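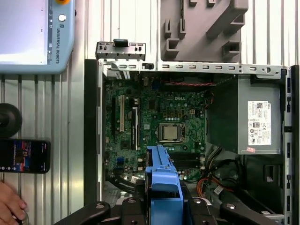 Does a processor that has spent years in office use run slower than it did when new? In our measurements the age of the chip made no difference we could separate from noise, and the drop that owners report comes almost entirely from heat and the clock limits that follow from it.

4.2 Sustained load on reused desktops

We tested 34 retired office desktops supplied by Prevow, a refurbisher in Stumlow. Each machine ran the same compile job on a loop for 17 hours, first in the state in which it arrived and then again after fresh thermal paste had been applied and the fan cleaned. Room temperature was held steady for both runs. Clock speed and package temperature were logged by Gidey, our own script, which writes one line per second and takes very little processor time.

In the first run, 11 machines fell below their rated base clock before the end of the job. In the second run none did. Scores in short benchmarks barely moved between the two states. A test that ends within a minute finishes before the heatsink has warmed through, so it says little about a machine that will be compiling or encoding all afternoon.
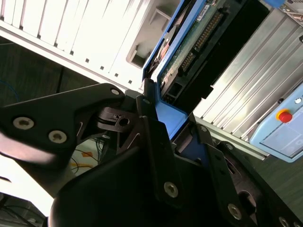

Aslak Strand objected to an early draft that a compile loop favors machines with fast storage, and that some of the gap between models could be disk time and have nothing to do with the processor. We repeated the test with the source tree held in memory. The ranking of the models changed in two places, but the same machines throttled, and they did so at nearly the same point in the run.

Memory was a smaller factor than we expected. Moving from one module to two shortened the compile job slightly on every machine, and the gain was larger on models that use integrated graphics - these share bandwidth with the display. We did not test mixed module sizes.
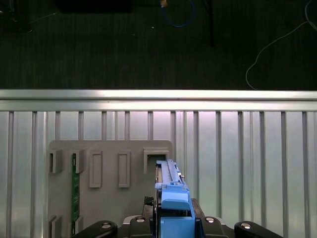 Power draw at the wall was recorded for both runs. Machines that had throttled in the first run drew more power in the second, as they were now holding a higher clock, but they finished each pass sooner and the energy used per pass went down. The full log, with 653 completed passes, is stored with the Skisadberg data set under the name of Othmane Kamel. Passes cut short by a restart were left out of the totals and are listed separately.

Figure 4. Median clock speed by hour, before and after service. Machines that never throttled are drawn in gray.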